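Household Tips: Keeping a Home Medication and Supply Station in Order
Compiled by Peninah Biwott. Revised 2/5/21
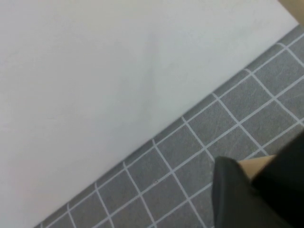
A plain white surface over gray tile.

Families who manage long-term illness at home often store medicines, syringes, dressings and feeding supplies in several rooms. Errors are more likely when the same item is kept in two places. The following practices apply to a single station in a kitchen or utility room.

Location

Choose a counter or table away from the stove, sink and dishwasher. Heat and moisture shorten the life of many tablets even when the bottle is closed. Bathroom cabinets are unsuitable for the same reason. Anything a child could reach belongs in a locked box, including vitamins and skin creams.

Surface

Light, unpatterned surfaces make dropped tablets and small caps easier to find. Wipe with detergent and water first, then with a disinfectant approved for the material. Leave the disinfectant wet for the full contact time printed on its label. Wiping it dry early is the most common fault. Do not mix products, and never combine bleach with ammonia or vinegar.

Measuring liquids

Use an oral syringe marked in milliliters. Kitchen teaspoons vary too much in volume to be used for doses. Read the syringe at eye level with the tip up and the air expelled. Rinse the barrel and plunger separately in warm water after each use and air-dry them on a clean towel. Replace the syringe when the markings begin to fade.

Labels and records

Keep every medicine in its original container until it is due to be sorted. When a weekly organizer is used, fill it in one sitting, with the current medication list alongside. Morena Testa recommends a second adult check before the lid is closed. Record the opening date on liquid antibiotics and eye drops, as the discard date often runs from opening. Ask the pharmacist before crushing a tablet or opening a capsule.

Refrigerated items

Store these on a middle shelf, in a lidded bin, with a thermometer beside them. The usual range is 36 to 46 °F. Door shelves are too warm and the back wall may freeze the contents. Insulin that has been frozen should be discarded.

Disposal

Place used needles in a sharps container immediately, without recapping. Close and replace the container at the fill line. Expired medicines go to a pharmacy take-back site where one is available.

Next review of this page: July.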